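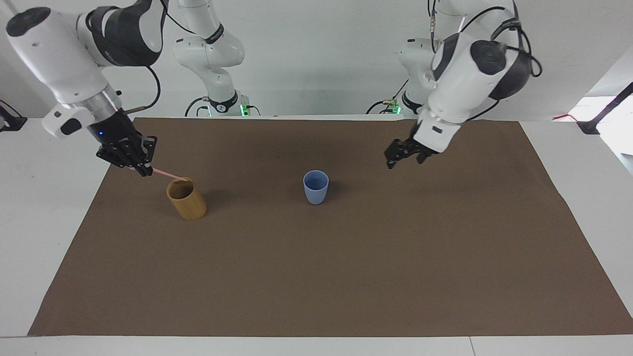
Brendus or Dzene controller for a two-arm cup task?

Tunusine
Posted Thu 20 February

We have two arms on one table and have been running the same job under both controllers. The right gripper takes a thin pink stick from the bamboo cup and puts it in the pale blue one. The left arm stays open and out of the way for now.

We did 500 tries on the Brendus and 489 came out right. The Dzene has only done 100 so far, and I don't want to give a figure for it until it has had the same number. It does feel smoother on the way down to the rim. The Brendus stops for a moment above the cup and then drops.

Has anyone run both for longer?

kettle_and_clamp
I had the Dzene for a year. Smooth, yes, but it lost its grip force setting after every restart and I had to put it back by hand. With something as thin as yours that matters more than the path does.

Kornside
Disagree. That was fixed in the July update. I'd look at the fingertips before blaming either controller. Thin round things roll when you pinch them, and no controller will cure that. What pads are you using?

Tunusine
The standard ones. It does roll a bit. What bothers me more is how it ends up after the release. In the blue cup it comes to rest leaning out over the left rim, and the next pick has to start from there.

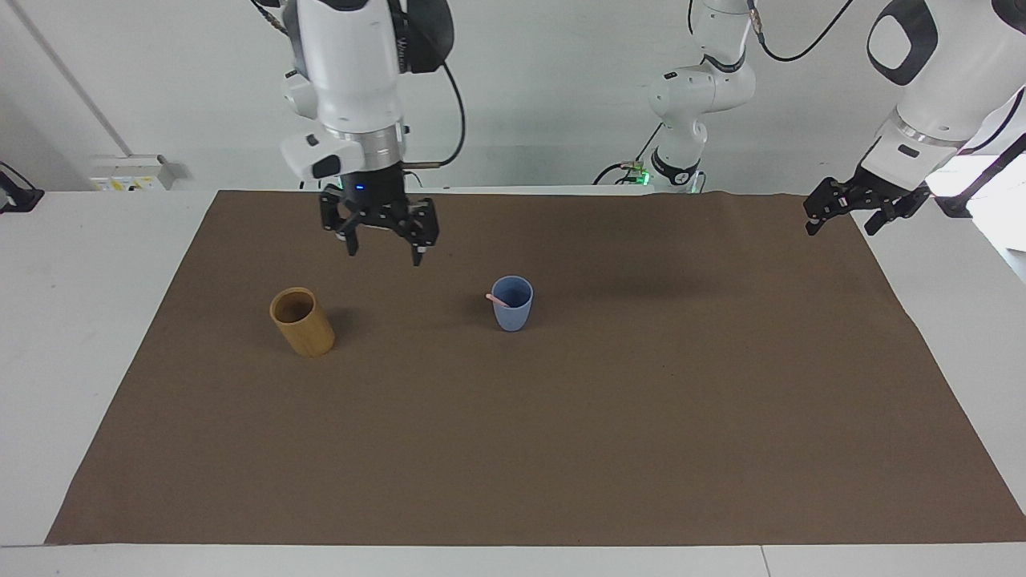
With the Brendus I wrote a fixed approach for that lean and it works most of the time. The Dzene lets me change the wrist angle late in the move, so I could skip the fixed approach, but I haven't tried it yet.

kettle_and_clamp
Use a taller cup and the lean goes away.

Tunusine
I want the short cup. The height difference is part of the test.

Kornside
Then try softer pads and run the Dzene up to 500 with the same restart routine. I did 900 on mine after the update and the force setting held. Different arm, though.

Tunusine
Pads ordered. I'll post the Dzene numbers in this thread when they're done.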